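Chapter 9
Knitted Fabrics and How They Behave

Most of the clothes in an ordinary drawer are knitted. T-shirts, socks, underwear, track pants and jumpers are all made from loops of yarn, while jeans, business shirts and most bedsheets are woven. The difference matters to anyone who has to choose, sew, wash or mend a garment, and it is the subject of this chapter.

In a woven fabric, two sets of yarns cross at right angles. One set, the warp, is held tight on the loom, and the other, the weft, is passed over and under it. In a knitted fabric a single yarn can make the whole cloth. Each loop is drawn through the loop below it, and the loops have room to change shape. When the cloth is pulled sideways they widen and shorten. When the pull is released, a springy fibre such as wool brings them most of the way back.

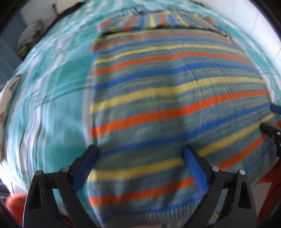 Figure 9.1 Striped knit on a patterned sheet.

Stripes are the simplest colour pattern a knitter can make. The yarn is changed at the end of a row, and the next row is worked in the new colour. They are also useful in the classroom. A stripe follows the line of the stitches, so any stretching or twisting in the fabric shows up as a bend in the stripe. Plain knits distort in the same way, but the eye has nothing to follow.

Weft knits and warp knits

There are two families of knitted cloth. In weft knitting the yarn travels across the fabric, row after row, as it does on hand needles. In warp knitting many yarns run up the length of the fabric and zigzag between neighbouring columns. Warp knits are firmer and do not unravel easily. They are used for swimwear, net curtains and linings. Sections 9.1 and 9.2 deal with weft knits, and warp knits are left until section 9.3. 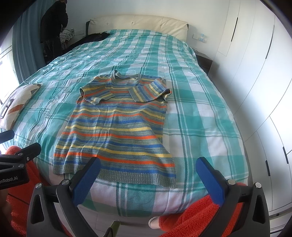
Praker Goh

Ribbing deserves a section of its own. It is made by alternating columns of knit and purl stitches, and it draws in more strongly than plain knitting does. For this reason it is used at hems, cuffs and necklines – the places where a garment has to grip and then let go. A rib that has lost its spring is often the first sign of wear in a jumper that is otherwise sound.

Care is the other main topic. Wet wool is heavy, and a jumper hung from a line will grow longer under its own weight. It should be dried flat and eased into shape while damp. Cotton knits hold their water longer and recover less well, though they put up with hotter washes.

Before you start

For the practical work in this chapter you will need a ruler, a few pins, a hand lens and 3 pieces of knitted cloth from old clothing. Choose different fibres if you can, and keep the care labels. The Istcombe sample cards at the back of the book may be used instead, but they are small and give poor results in the stretch test.

Key terms: course, wale, gauge, rib, recovery, weft knit, warp knit.

9.1 Courses and wales

A horizontal row of loops is called a course. A vertical column of loops is called a wale. The number of each in a given width or length is the gauge of the fabric, and it is measured with the cloth lying flat and relaxed.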